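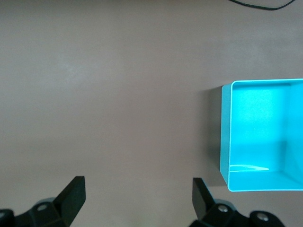 How to Thin Out the Toys Before a Move

Updated October 7, 2025

We moved from Stutville to Gilomwood in September, a distance of 116 miles, and the quote from Stoyanova Moving came to $1,028 before anyone had looked in the playroom. Then they looked in the playroom. The revised quote is between me and my bank, but it's the reason I learned to do any of this.

What follows is the method I wish I'd used from the start. I used it from somewhere near the middle, after two evenings of picking things up, looking at them tenderly, and putting them back where they were.

Before you start

Give yourself longer than you think. A weekend sounds generous until you spend the first morning of it looking for the other half of a wooden melon. I'd start three weeks ahead of the truck and do an hour most nights.

Get hold of:

Boxes, small ones. A large box full of toys weighs as much as a large box full of books and rattles more.
A marker that works.
Zip bags in a couple of sizes.
Masking tape.
A screwdriver for battery doors. It'll need to be smaller than the one you own.

Decide who is in charge. Two adults sorting together will hold a hearing over every item, and the toys will win.

Step 1. Put like with like

Resist the urge to decide anything yet. All you're doing is making piles: vehicles with vehicles, animals with animals, dress-up with dress-up, puzzles in a stack. Go room by room, and do include the car, the bathtub, and whatever is going on under the couch.

It's dull work, and it's where most of the results come from. A household that believes it owns a few plastic dinosaurs can keep believing that for years if the dinosaurs are kept in separate rooms. Once they're all standing together on the rug, the question of whether you need more dinosaurs tends to answer itself.

Anything that doesn't belong to a pile goes in a pile of its own. Mine was labeled Parts Of Something. It was large.

Step 2. Take out the trash first

Go through each pile for things that are simply finished. Dried-out markers. Stickers that have lost the will. Puzzles missing enough pieces that the picture has become a matter of opinion. Party favors, as a class.

Do this part while the children are at school or asleep. I know how that sounds. But a cracked whistle that has been ignored since last winter becomes a beloved cracked whistle the moment it's seen moving toward a bag, and you will then be moving it to Gilomwood.

Use a bag you can't see through and take it out of the house the same day. A bag in the garage is a bag in negotiations.

Take batteries out of anything that's leaving and anything that's going on the truck. For the first kind it's good manners. For the second it's self-defense - we had a farm animal mooing somewhere behind the mattresses for the whole of the unloading, and we never did agree on which box.

Step 3. Let the children pick what stays

I had this backward. I held things up and asked, "Can we give this away?" The answer was no. The answer was no for an hour and a half, with one exception, and the exception was the baby's.

Ask what they want to keep. Give each child a box and tell them it's theirs to fill with favorites, and that it'll be the first one opened at the new house. Then stay out of it. You'll see things go in that make no sense to you (a mitten, a coaster) and things left out that cost real money. Leave it alone. You asked.

The box sets the limit, so you don't have to. When it's full and there's one more thing, something has to come out, and they can take that up with the box.

Whatever's left on the floor divides much more peacefully than it would have before. Mine wandered off at this point to look at a bug.

Step 4. Deal with the little cars

Every house has a category that has gotten away from it. For some it's plastic food, for others it's ponies. Ours was cars, and I suspect ours is the common case, cars being small enough to say yes to at the checkout and small enough to lose.

A few rules that helped:

Check the wheels. Push each one along the table. If it rolls, it's a candidate. If it drags or veers off toward the edge, it goes in the bag unless somebody is in love with it.

Keep the ones with names. Any car with a name is family.

Drop duplicates, with one warning. Two cars that look identical to you may have entirely different careers.

Keep a few for the trip. They fit in a coat pocket, they make no noise of their own, and they can be driven along a car seat, a motel bedspread, or a parent.

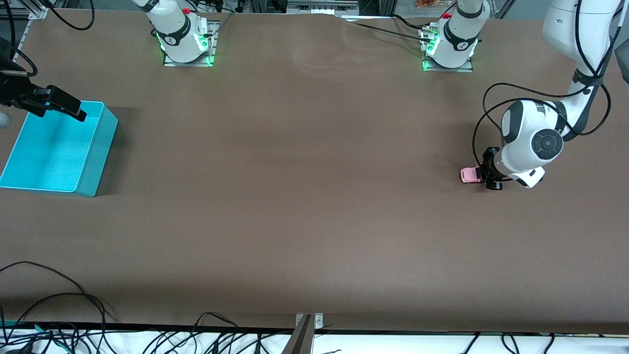
Nayeli Ayala wrote in to say that I'm too hard on duplicates, and that the rule should be one per child plus one spare. She'd moved with twins and let a matching fire truck go, reasoning that they could share. "They could not share," she wrote. "They discussed that fire truck across two state lines. I ended up buying it again, and paying more for it." I've gone back and forth on this, and she's right. If you've got more than one child under six, keep the pair.

Step 5. Find a home for the rest

By now you should have a decent heap of good toys that nobody under your roof claimed. You have options, listed in order of how much they'll ask of you.

Give them to a family you know. Quick and pleasant, provided you ask first. Arriving on a porch with three boxes and a big smile is a way of finding out how close you are.

Donate them. Call ahead and ask what they take. Many places won't accept stuffed animals, and some won't take anything with a missing part, so it pays to find out before you've loaded the trunk. Wipe things down. If you wouldn't hand it to a friend's kid, don't hand it to a stranger's.

Hold a yard sale. I did one. I made $27 and bought a lamp from the neighbor's for more than that. If you do go this way, put the small stuff in a single box at a single price and let people dig. Kids will stand at a digging box long enough for their parents to look at your furniture.

Sell online. Fine for building sets, train sets, and anything wooden with a name people search for. For everything else you'll be answering messages about whether a shape sorter is still available until well after you've moved.

Step 6. Pack what's staying

Sets go in zip bags, one set to a bag, with the instructions if you have them. Press the air out or the bags will fight you when you close the box.

Stuffed animals are packing material. Use them around the breakables. Ours rode with the dishes, and both parties arrived in good shape. Do mention it to the owner beforehand, because a bear found unexpectedly among the saucepans requires some explaining.

Label boxes on the side, since the top will have another box on it. Write the room and one or two words about the contents. I wrote TOYS MISC on a shameful number of them and have been punished for it daily.

We bought a set of stacking bins from Lotudov for the new place and packed straight into those where we could. It saved a step at the other end. They do cost more than cardboard, so I'd only bother if you were going to want bins anyhow.

Load the favorites boxes last, or put them in your own car. You promised they'd be opened first, and this is the sort of promise that gets remembered.

Step 7. Unpack slowly

Open the favorites boxes on the first night, beds or no beds. Leave the others shut for a while. Bring one out when somebody asks for something in it, or when it rains.

If a box is still taped up by spring, you could look inside and sort it again using Step 1. I have one like that in the hall closet. I can tell from the outside that it's Parts Of Something, and I'm told the other half of the melon may be in there.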